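Mano Mivura de Astonar: ¿sirve ya para reponer verdura?

La Mivura es una mano robótica con dedos y pulgar que Astonar vende para tareas de tienda y de casa. Ruth Escobar y yo la evaluamos en el banco de Zapata con género artificial, siguiendo el protocolo Irar: coger una pieza, trasladarla y soltarla en el cajón que le corresponde.

Completamos 234 ciclos. El agarre de piezas grandes y lisas es correcto. Las zanahorias amontonadas dan más trabajo – la mano tiende a arrastrar la vecina – y las hojas se enganchan entre los dedos.
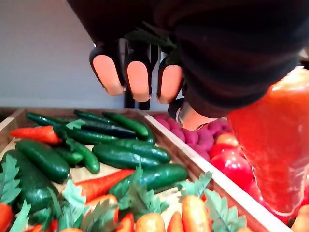
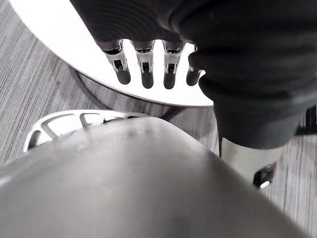
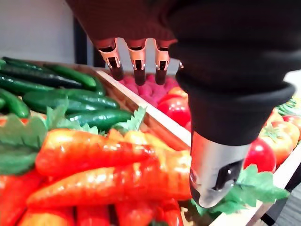 Banco de Zapata. Primera: pimiento rojo sujeto sobre los cajones. Segunda: dedos sobre la mesa redonda blanca. Tercera: dedos y pulgar sobre la verdura artificial.

El tiempo medio por pieza fue de 80 segundos. Una persona vacía medio cajón en ese intervalo. La recalibración, necesaria 2 veces por jornada, exige detener el puesto y no puede programarse de noche.

En casa la veo menos madura todavía. Recoger una mesa obliga a cambiar de objeto y de fuerza a cada paso, y el software pide un perfil para cada uno.

A favor: repetibilidad y documentación. En contra: lentitud, peso y manejo del follaje. Para laboratorio, recomendable. Para una frutería, de momento no.

Wyn Pumphrey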